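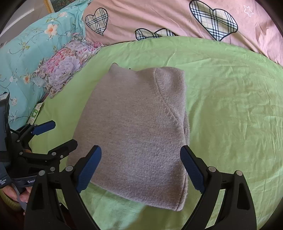 Bedroom and Folding Area Checklist, Hirkside House
Walk-through date: 9 October 2021

Overall: a really good one this time! Most items passed, and the bedrooms feel so much easier to work in than they did in February.

1. Bed stable, no wobble, casters locked
OK. Pushed hard from both sides and it stayed put.

2. Fitted sheet tight at all corners
OK. Love the light green set, it shows lint and stray pins right away. Please keep using it on any bed where we fold.

3. Clothing checked before folding (pockets, drawstrings, pins)
OK. Pockets turned out, nothing sharp found.

4. Fleece and sweatshirts folded flat, thick edges together
OK, with a comment. The grey fleece on the bed is in a nice rough rectangle, wider at the bottom, with one corner poking up at the top. Fine for the shelf, but press the corner down if it goes in a stack. Fleece slides, and a lumpy one takes the whole pile with it.

5. Fleece kept away from heaters and lamps
OK. Clear space all the way along the wall heater. Great improvement!

6. Care labels left in and readable
Partly. Small dark tags are the hard ones, so fold with the tag near the top edge where you can get at it. A few older sweaters have lost theirs and go in the cool wash until we know better.

7. Stacks on open shelves no higher than 5 garments
Needs work. The top shelf in the Leltis wardrobe was over. Moved the extra down to the drawer on the spot.

8. Wardrobe fixed to wall
OK on the Leltis. The Flakico chest of drawers has one loose bracket screw. Tighten before the drawers are filled again.

9. Floor clear between bed and door
OK. Baskets were under the window, just where they should be.

10. Outlet by the bed not overloaded
OK. The extension cord is gone (hooray) and the lamp plugs straight into the wall.

11. Smoke alarm tested
OK. Good and loud, heard it from downstairs with the door shut.

To do before next walk-through: 3 items
- Flakico bracket screw
- Height label for the top shelf
- Spare light green sheet for the back bedroom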